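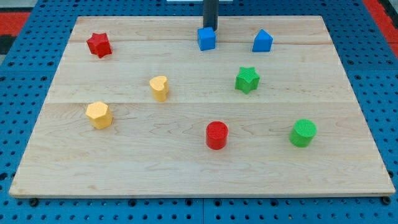 Brarnix plans to buy 14 more tabletop arm stations for its Idar test site, with orders going out in two batches and the first units due on the floor in March. The company says the budget for the expansion is approved through the end of its fiscal year. It did not disclose the total.

The order covers arms, controllers, perforated metal worktables and replaceable wooden work surfaces. Arms take up most of the money. Tables and fixtures were moved to a separate budget line this year after an internal review found that small hardware was being bought piecemeal, often at retail prices and with no common bolt pattern between stations.

Ceketard, a systems integrator, will supply the tables and handle installation. Stamatopoulos, a machine shop that already does work for the site, has the contract for wooden boards and fasteners. Boards are treated as consumables under the new plan. Each station gets one mounted board and one spare, and worn boards will be swapped during scheduled downtime.

Test objects are also listed as consumables. The purchase plan sets aside funds for 2000 small blocks in basic shapes, including cubes, cylinders, stars and hearts, in red, blue, green and yellow. Brarnix intends to print part of that stock in-house and buy the rest. Printed blocks cost less per piece, according to the plan, but tie up printers that are also needed for gripper parts.

The stations will be used for pick-and-place trials and for checking software updates before they reach customer sites. Brarnix currently books station time in two-hour slots, and the waiting list ran to almost 100 requests in January.

Power and floor space are the main limits on further growth. The existing room can take the first batch without electrical work. The second batch depends on a new distribution panel, which has been quoted but not ordered. If the panel slips, those stations will be stored at Ceketard's warehouse at a monthly charge, and service coverage on them will start at installation instead of delivery.

Brarnix said it considered leasing the arms and decided against it. Lease terms restricted changes to the end effector, and the site changes grippers often. A decision on spare controllers is expected before the second batch is ordered.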